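My father kept his music in a cupboard. When I was a child in Sedstead, he had 214 records there, and I know the number because he wrote it on a paper inside the door and corrected it every time he bought a new one. I was allowed to touch the covers but not the discs.

I think about this cupboard often now, because last month I stopped paying for my streaming service. I had used it for many years. I was paying every month, and when I looked at what I really played, it was 34 albums. The rest was music which the service had chosen for me while I was cooking.
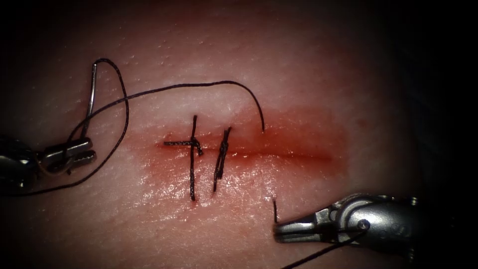 My first plan was to buy these albums again as files. This was more difficult than I expected. Some were easy to find. Others are not for sale anywhere in my country, although I could stream them the same evening. For one album by Worska, a small group I have loved since university, I had to write to the band directly. They answered me in one day and sent a link, and they asked only for the price of a coffee. I paid more than this.

The files now live on an old laptop in the kitchen. I use a simple player called Jorkik, which shows a list of names and has one big button. It does not suggest anything. In the first week I found this uncomfortable. An album finished and then there was silence, and I stood there with a wet plate in my hand, waiting for something to start.

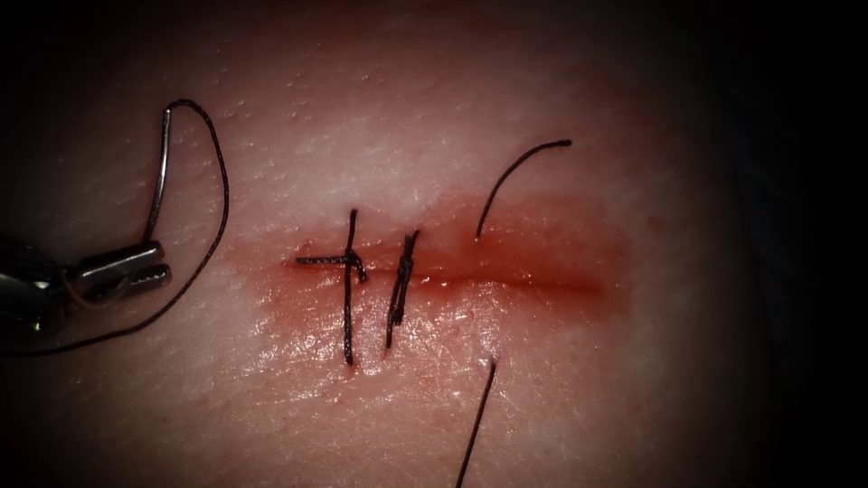

Awad

After the second week I began to like the silence. I noticed that I listen to the last song of an album differently when I know it is the last.

I do not want to say that streaming is bad. My sister discovers a new singer every few days and she is very happy with it. When I was a student and had no money, it gave me more music than my father could buy in all his life. But I had started to forget the names of songs. I knew only the color of the cover, and sometimes not even this.
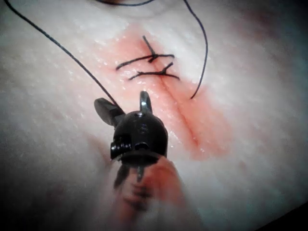 The cost is also not so clear. I have spent 40 dollars until now, and I am still missing several albums, two of them long live recordings which are sold only on disc. I do not own anything that can play a disc. I have looked at used players, and there is a shop near the station in Sedstead which has 2 in the window, but it is always closed when I come home from work. I will try again in April when my hours change.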